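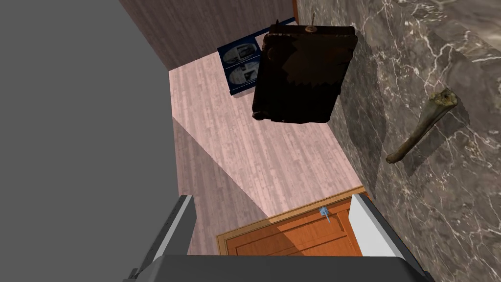

Gripper and Controller Trials in Simulation: Gallery

Filed under: Robotics > Grippers > Simulation

This page goes with our September comparison of two controllers on the same simulated arm. The arm is the Plikska, the gripper is the Pondau parallel two-finger, and everything was run in Sorkimach with a camera mounted behind the fingers. The controllers are the stock one that comes with the Plikska model and the Babaei controller, which we had wanted to try for a while. Zohreh Fallahi set up the rooms and wrote the scoring script. The rest of us ran trials and argued about the results.

The room with the marble wall

Most of our test rooms are plain on purpose. The one with the marble wall is busier. It has a wood-plank floor, brown paneling, a blue cabinet, a worn dark brown case, a bone and an orange wooden door. The objects come from a general asset library and their textures were left alone. Zohreh wanted surfaces with a lot of pattern in them so that the depth estimate from the wrist camera would have something to work with, and also something to get wrong. Veined stone is hard on it. The planks are easier, probably on account of the regular grain.

Each controller got 600 approach runs. An approach run starts from a random arm pose, picks a target point in the room and moves the open gripper toward it without closing. We scored the distance between the finger midpoint and the target at the end of the run, the time taken, and whether any part of the gripper touched something along the way. Grasping was scored separately, in a different set of runs, and those numbers will go on their own page.

The stock controller is quick and a little careless. It takes the shortest path through joint space and lets the wrist swing wherever it needs to go. On open targets that was fine. On targets close to a wall it brought the palm in at a bad angle and touched the wall more often than we liked. The Pondau has a wide palm compared with its fingers, and you have to plan for the palm. A path that is safe for the fingertips can still put a corner of the body into something.

The Babaei controller keeps the wrist level for longer and turns it late. Runs took more time, but there was less contact near walls. It has a clearance setting that we left at the default for the first half of the runs and then raised for the second half. Raising it helped near the cabinet and did nothing we could measure near the door. Zohreh thinks the collision shape on the door is larger than the visible door, so both controllers were already staying farther away than they needed to. That is on the list to check.
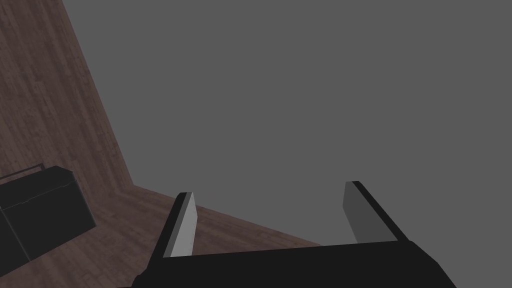
Wrist camera view with the Pondau fingers open and nothing between them. Plain gray takes up most of the top and right, with wood grain on the left.

Notes on the wrist view

The camera sits behind the palm and looks out past the fingers. We chose the position so that both fingertips would stay in view at any opening. The cost is that the palm takes up a good part of the bottom of every picture. We tried moving the camera forward to get rid of it, and then the tips went out of view when the fingers were fully open. We tried tilting it down, which gave a good look at the grasp area and a poor look at anything farther away. In the end we put it back where it was. People who work with a real wrist camera will know this trade already.

Large flat surfaces with no texture turned out to be the main problem for the vision side. When one fills much of the view, the feature tracker has very little to hold on to and the pose estimate starts to drift. The fingers do give it some edges, but those move with the camera and have to be masked out. Before we added the mask, the estimate would sometimes decide the arm was standing still while it was moving. With the mask on, it reports low confidence, and the controller can do something sensible with that.

The two controllers handle low confidence differently. The stock one carries on using the last good estimate. The Babaei slows down and waits for up to 500 milliseconds for a better one, then carries on too. In a textured part of the room the wait hardly ever comes into play. Facing bare gray it comes up again and again, and the motion turns into a series of small stops. It looks bad on video. The final positions were closer to the target all the same, so we kept the setting on.

Lighting made less difference than we expected. We ran part of the set with shadows on and part with flat lighting, and the scores for both controllers moved only slightly. The finger mask needed a small change. Under some light directions the inner face of one finger comes out much paler than the other, and our first mask used a brightness threshold that treated them as two different things. It now uses the geometry of the gripper model and ignores brightness completely. We should have done it that way from the start.

Finger opening

All approach runs were done with the fingers at full opening. The Pondau model allows any opening from closed to full, and we had planned to test a half-open approach as well. We did a short set of those, 100 runs per controller, and dropped it. At half opening the tips block more of the view straight ahead, and small targets can sit behind a finger until the last moment. There may be a case for it in tight spaces, where the outside width of the fingers matters. With this gripper the palm is the widest part anyway, so closing the fingers does not let it fit anywhere new.

We also looked at finger length. The stock fingers on the model are the short ones. A longer set is included with the Pondau files and swaps in with one line in the config. The longer fingers keep the palm farther from whatever you are reaching for, and wall contacts went down for both controllers. They also put the tips farther from the camera, so a small error in the estimated angle shows up as a larger error at the tip. For now we are staying with the short ones. Every number in the comparison comes from the short fingers.

Settings and logging

The simulator ran at 500 steps per second for all runs, with the camera much slower than that. Both controllers read joint positions at every step and camera estimates whenever one was ready. We logged joint positions, commanded velocities, contact events and the camera confidence value. Pictures were saved only when the confidence dropped below a limit or when a contact was recorded, plus a few at random. Saving every picture filled the disk on the first evening and we had to start that set over.

One mistake in the logging is worth writing down for anyone who uses the same setup. Sorkimach reports contacts for a body and for its children separately. If you add them up you count a single finger touch twice, once for the finger and once for the gripper as a whole. Our early contact totals were too high for both controllers by the same proportion, so the ranking did not change, but the totals did. The corrected script is in the project folder with the old one left next to it.

Scoring distance was simpler. We used the midpoint between the fingertips and did not try to account for the wrist angle. You could argue that an approach from the wrong side should score worse even if the midpoint ends up on target. For grasping it certainly should. For approach runs we left it out and kept the angle as a separate column - it can be added later without running anything again.

Which one we are using

The Babaei controller is now the default in our config for anything near walls or furniture. The stock controller stays in for open-floor work and for quick checks, where speed matters and there is little to hit. Switching between them takes a restart of the arm process, and Zohreh is working on a way around that.

The next set will be grasping, with the same arm and the same gripper. We plan on 2,000 runs split between the two controllers, with the clearance setting fixed at the higher value. The target list is mostly boxes and cylinders to begin with. Irregular shapes will come after that, once the door collision shape has been checked and the finger mask has been tried with a held object. The mask has only been used with an empty gripper so far, and something in the grasp will hide part of the fingers and move with the camera in the same way they do.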